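Workshop notebook, April, bench by the window

Crates again! I've been looking forward to this one all week. Fuad brought the first of the Skallthorpe batch up before lunch and I dropped everything. They come flat, in a bundle of 12, and the smell of fresh-cut wood when the string comes off is still one of the best things about working up here.

Put three together by hand, no glue, just pins. First one took me ages (slats in upside down, my own fault, the sawn edge should face in). Second and third went together beautifully. Kristýna timed the last one and got 3 minutes, with me talking the whole way through.

Then fruit. I wanted grapes from the start, being the fussiest thing we pack. Apples forgive you, grapes don't. A bunch marks if it rests on a rough edge, and the stalk catches on everything. 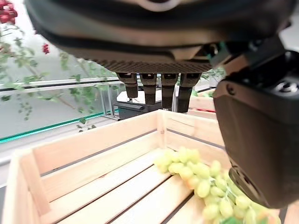

Fruit and Crate Bench — Packing Workshop, Room 39

Pale pine, left unfinished, and I'm more and more sure we should keep it that way. Tsehay tried an oiled one last month and it looked lovely for a day, then picked up every thumbprint in the building. Bare wood also lets us pencil the batch number straight on the end.

Things to sort out:

Slat edges. Still a bit sharp for my liking. Berhanu thinks a quick rub with 80 grit along the top is plenty and I agree, anything finer is a waste of an afternoon. Will do half the bundle and leave half, then compare skins after a night in the cool room.

Liner or no liner? The Feyisa people always use paper. I'd love to get away without it, the fruit looks so good against plain wood! But ask Fares what he found with the plums before deciding.

Stalks. Lower the bunch in stalk up, hold it by the stalk only, let go late. Kristýna has much the best hands for this and I've asked her to show the rest of us.

Weight. Bunches from Wastard are running about 500 g, a bit more than the last lot. Scales need zeroing, they were reading heavy with nothing on them.

Really pleased with how this is going. Fuad is fetching the second bundle after tea, and I need more pins, the short ones, from the blue drawer.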